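Dollel opens its motion planning software, with a tea table as the test

Wanadthorpe software firm Dollel has released the planning layer it uses to run robot arms on jobs that involve open liquids and small loose objects. The package, called Prusavgate, can be downloaded from the company's site under a permissive license. The first public version went up in February after a closed trial with a handful of outside users.

Prusavgate sits between a robot's perception system and its low-level controller. It takes in estimates of where objects are, a goal such as "fill this cup," and a set of limits on how the tool may be tilted and how fast it may move. It returns a timed path for the arm and keeps correcting that path while the arm is moving.

Most planning packages already do some version of this. What Dollel has worked on is the handling of limits that change partway through a task. A closed box can be turned almost any way during a move. A pot with liquid in it cannot, and the range of safe tilt shifts as the pot empties.

"You could always write that by hand for one pot and one cup," said Evelien Boersma, who leads the planning group. "We had done it four or five times for different customers and it was different code each time. We wanted one place to say it."

In Prusavgate those limits are written in a short text file that travels with the object description. A teapot, for example, has an upright range for carrying, a second range for pouring, a pour point at the tip of the spout, and a rule for moving between the two. The planner reads the file and treats the rule as part of the problem it has to solve. If no path meets the limits, it says so and names the limit that caused the failure.

Stijn Van der Linden, who wrote much of the solver, said the failure messages took longer than expected. Early builds would return only a code. Test users at Baert, a small integrator that has worked with Dollel on packaging lines, asked for something they could read on the shop floor without calling anyone.

"They wanted to know which object and which rule," Van der Linden said. "So now it prints the object and the rule."

The company tested the release against a set of 302 recorded planning problems, all of which ship with the software. Each problem includes the object positions, the arm's starting pose and the limits in force. Users can run the full set on their own computers and compare results with the ones Dollel got. Boersma said the set leans toward tabletop work because that is where the company had the most material.

Running the set with default settings, the planner found a valid path in all but 8 problems. Dollel lists those by number in the release notes. In most of them the arm starts close to a joint limit and has to back away before it can reach the goal, and the solver gives up too early. Raising the time allowance fixes some of them. The notes say the rest will need a change to how starting poses are sampled.

Pouring gets a chapter of its own in the manual. The planner keeps the pour point above the target opening and rotates the vessel around that point, so the wrist has to travel in an arc while the tip stays nearly still. On many arms this brings the wrist close to a position where it loses a direction of movement. Prusavgate checks for that before the pour begins and looks for another approach angle if needed.

The perception side is left to the user. Prusavgate accepts object poses from any source, along with a number that states how uncertain each one is. When the uncertainty is high, the planner adds clearance and slows the approach. When a new estimate comes in during a move, it replans from the arm's current state and blends the new path into the old one.

Shiny metal has been the hardest case, according to Kiyoshi Tamura, who works on perception at the company. Depth sensors tend to return gaps or false surfaces on polished steel, and the reflections change as the arm moves over the table.

"The estimate for a steel cup can jump between one reading and the next when the cup has not moved at all," Tamura said. "If the planner believes every reading, the arm twitches. If it ignores them, you miss the cup on the day it does get moved."

The release handles this with a filter that compares each new pose with the last few and with the stated uncertainty. A large jump has to be confirmed by later readings before the path changes. The number of readings is set to 3 by default and can be changed for each object. Tamura said teams working with plastic or paper containers could probably turn the filter off.

Small objects on the work surface are treated differently. They can be listed as obstacles, as targets, or as things that may be passed over at a set height. The last option was added for tables with many small items, where treating each one as a full obstacle slowed the solver. It also covers the lowest points of whatever hangs from the arm, including cables, if the user supplies a model of them. The cable model is a simple chain of segments and does not predict swing.

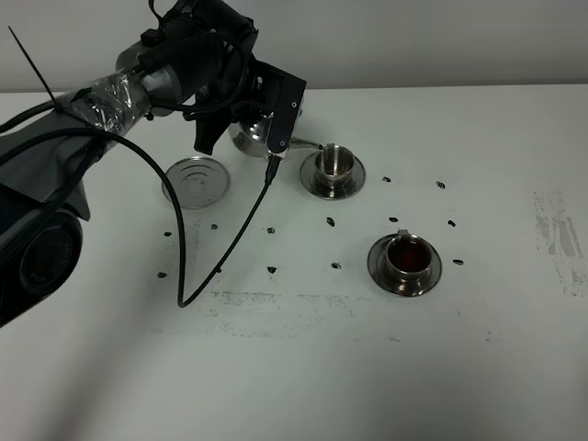

Pouring setup with a steel teapot, cups and saucers, and coffee beans spread over the tabletop.

Frans Van Dijk, an engineer at Baert, has used the trial builds since they were first made available. He said the object files were the part his team picked up fastest, and that they now keep them in the same folder as the drawings for each part. His main complaint was setup. Describing a new arm took him most of two days, much of it spent finding out that two joints had been entered with the wrong sign.

Dollel has since added a checking tool that moves each joint of the model in turn on screen and asks the user to confirm the direction. Descriptions for several common arms are included. Grippers have to be described separately, and the manual has a worked case for a two-finger type.

The software runs on a normal desktop computer and does not need a graphics card. A logging tool records every plan, every pose update and every change of path, and can play them back step by step. Boersma said her own group uses the playback more than any other part of the package.

Prusavgate does not include safety functions. The manual states that speed limits, stops and guarding have to be handled by the robot's own controller and by the people installing it, and that the clearance settings in the planner should not be counted toward either.

Wim Hermans, who manages releases at Dollel, said the company will keep selling support and custom work and has no plan to charge for the planner itself. Outside changes are welcome, he said, but anything that touches the solver has to pass the full problem set before it is looked at. Bug reports should include a log file.

The issue list carried over from the closed trial had 1271 entries, counting duplicates and closed items. Hermans said it was published as it stood, without editing, so new users could search it for problems that had already come up.

The next version is expected to address the starting pose failures and to add support for two arms sharing a table. Two-arm planning works in an internal branch, but only when one arm holds still while the other moves. No release month has been set.

Installation files, the manual and the problem set are on the Dollel download page. Users of the closed trial need to convert their object files with the included script before running the public version, as the names of several fields have changed.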